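Home | Articles | Authors | Archive | Contact
Reading time: 6 min
Print this article | E-mail this article

4. Food handling at the table

In Section 3 we reported results with rigid objects, such as cups and closed boxes. Food is more difficult. It has no fixed shape, it breaks, and two pieces of the same kind are never equal. For this reason we chose the serving counter of a small canteen as our second chore, and we call this task set Eder. A worker at such a counter does the job with little thought, but for a machine each portion is a new problem.

4.1 Layout

The layout is simple by purpose. Trays stand in a row along the back of the table and the plate is placed closer to the front. A person stays on the far side of the table during the trials, because in a real canteen the machine would not work alone. 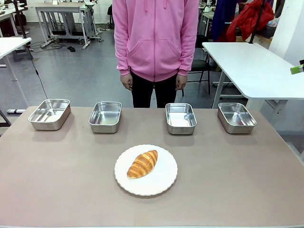

Figure 4a. Table layout with four empty trays and a croissant on the plate.

We kept the same table for all trials of Eder. The trays were not fixed to the surface, so their positions can differ slightly between trials. Bandara and Ranasinghe argued in the Zastham report that fixed trays make the success rate look better than it would be in a kitchen, and we agree with this opinion.

4.2 What the wrist camera sees

The policy receives a fixed view and a wrist view. The wrist view is closer to the food, but the fingers themselves hide a part of it.
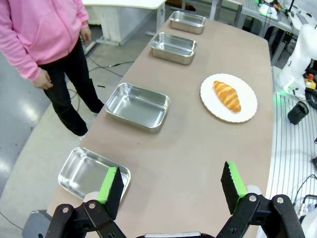
Figure 4b. Wrist view with the fingers open. The pad of the left finger covers part of the nearest tray.

When we removed the wrist view in training, the policy still found the plate, but it closed the fingers too high. When we removed the fixed view, it often lost the trays at the far end. Both views were therefore kept.

4.3 Soft and layered food

The croissant was the item which we discussed most. Its crust gives way under small force, and a grip that is safe for a cup can crush it. The approach must come from above, with the fingers placed over the pastry before they close.
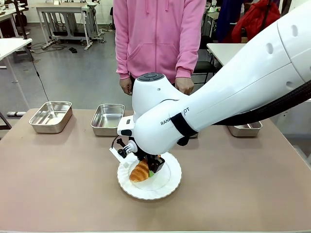

We limited the closing speed in the last part of the motion. With this change the number of crushed items went down, but each trial became longer, and a human server would be much faster. Gallegos repeated the test in July with the Kodikara controller and saw the same exchange between speed and damage.

4.4 Sliced food in a tray

Slices lying side by side are a different difficulty. The fingers need to enter the tray without hitting its walls, and they should take one portion and leave the neighbors in place.
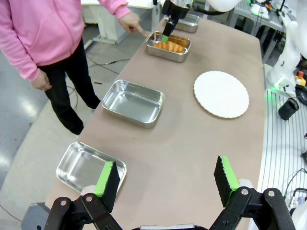
Figure 4c. A gripper reaching into the tray of orange slices, seen from the wrist camera of a second arm.

Most failures in this part were of 2 types: the fingers closed on nothing, or they lifted more than was asked. We do not consider the chore as solved. A person must still watch the counter and correct the portion, and the time which is saved is small. The cost of this supervision is treated in Section 5.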